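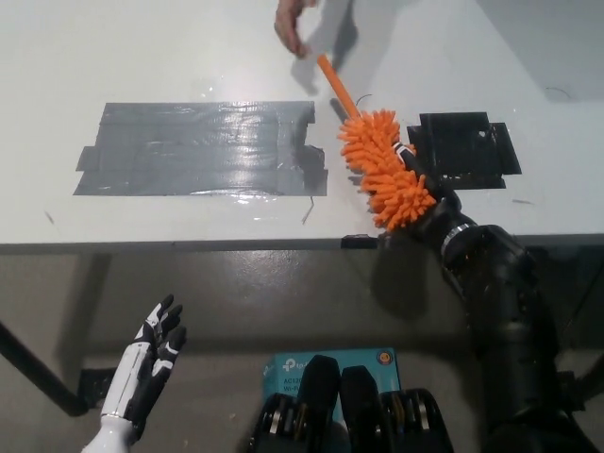 White bench top, gray and black tape patches, orange chenille duster.

Subject: Re: Tape patches on white tops, and what to dust them with
List: Sukden bench and furniture upkeep
Month: July

Replying inline. I have trimmed the parts about chair casters.

> We have the same white tops that Vatero supplied to Grirkmont. Several now
> have duct tape on them, laid in overlapping strips. The gray patches are
> the large ones, the black ones are smaller. The tape collects dust along
> every overlap and a flat cloth does not get it out.

The overlap is the problem. Each strip laid over its neighbor leaves a step about as high as the tape is thick, and dust sits against the step. A flat cloth rides over the top of it. A chenille head, the kind with short rounded microfiber fingers, reaches down to the base of the step if it is drawn along the strip and not across it. Drawn across, the fingers catch on any lifted edge and the edge lifts further.

On our tops the strips run parallel to the front edge, so the duster goes left to right. Do the bare white surface first, then the tape. In the other order you move adhesive crumbs from the tape edges onto the clean surface, and they smear.

> Is it worth trimming the ragged ends? Ours have small tabs sticking out at
> both ends of the gray patch, and the corners of the black one are torn.

Yes for the tabs, no for the torn corners. A tab that projects past the body of the patch is held down by very little adhesive. It is the first thing a sleeve or a duster finds. Cut it flush with scissors before the tape goes down if you can. If it is already down, lift the tab only, cut it, and press the end flat with a plastic spreader. Do not run a knife along the edge on the table. The white finish is thin and a knife line stays visible after the tape is gone.

A torn corner can stay as it is if it lies flat. If it is lifting, replace the top strip only. I have replaced whole patches twice and neither time was it worth the work.

> What about the age of the tape? Is there a point where it has to come off?

Koech keeps the maintenance sheet for the shared rooms. It has 2,402 lines, of which 2,187 are ordinary dusting and wiping. Tape replacement makes up 87 of the rest. I went through those 87. The two causes recorded most often are lifted ends and adhesive bleeding out at the sides. Age is hardly ever given as the cause. A patch in a corner that no one leans on can sit there for years, and one at the front of a busy bench may need a new top layer within a few months.

My own rule is to look at the side of the patch under a low lamp. If there is a dark line running along the edge, that is adhesive holding dust, and no duster will take it off. Clean that line with a cloth barely damp with isopropyl alcohol, working away from the tape. Try it on the underside of the top first. Keep the alcohol off the black patches if they are cloth-backed, as the one I tested gave up some color onto the rag.

> Some people here think the thin dark lines on the bare surface are creases
> or scratches. Others say they are wires. How do you tell before wiping?

Fingertip, slowly, across the line. A wire moves. A scratch catches the nail. A crease in a surface film does neither and feels slightly raised. I would not put a chenille head over any of the three until you know which you have. The fingers hook fine wire very easily and pull it off whatever it is attached to.

The same goes for clips on the front edge. We use small black ones. Take them off before dusting and put them back in the same position. The surface under a clip does not fade at the same rate as the rest, and if the clip moves around you end up with several marks where you could have had one.

> Last question. Which duster? The feather type just moves it around.

Agreed on feathers. Requirements, as I would write them for an order:

Head: chenille microfiber, fingers short, sewn all the way around. Long fingers tangle and drag.

Handle: slim, fixed, no telescoping joint. The joint works loose and then the head rotates under load.

Color: bright. Ours are orange, handle and head. On a white table an orange head is easy to find, and lint shed by it is easy to see and remove. A white or gray head is harder to judge for dirt, and on gray tape it is harder still.

Washing: by hand, cool water, a small amount of plain detergent, no softener. Softener coats the fibers and they stop picking up. Squeeze, do not wring. Hang it head down. Ours takes most of a day in the back room and should not go back on a table before it is dry through, as a damp head leaves streaks on the white and turns the dust along the tape edges to paste.

Store it hanging. A head left lying on its side on a shelf flattens, and the flattened side stops reaching into the overlaps. Shaking brings back part of the loft and washing brings back most of it.

Routine that has worked for us on 17 tops, all the same white finish:

Clear the surface and the front edge.
Dust the bare surface from the back toward the front.
Dust each taped patch along the strips.
Shake the head out over a bin, away from the table.
Press down any tape end that has started to lift.
Wipe the front edge last. It has a gray strip on ours that shows fingerprints, and a dry cloth is enough for it.
Check the floor and the table legs. What comes off the top lands there.

Cartons and other loose boxes go off the floor in front of the table before any of this, or you will be dusting them too.

One correction to my earlier message. I gave the overlap for new patches as half the tape width. A quarter is sufficient for anything that is only wiped, and it leaves fewer steps to clean. Half is for patches that have things dragged over them. The Grirkmont tops were done at half throughout, and they take noticeably longer to dust than ours.

I have not tried the Vatero edge sealer. If anyone has it on black tape, please post how the edges look after a few washes.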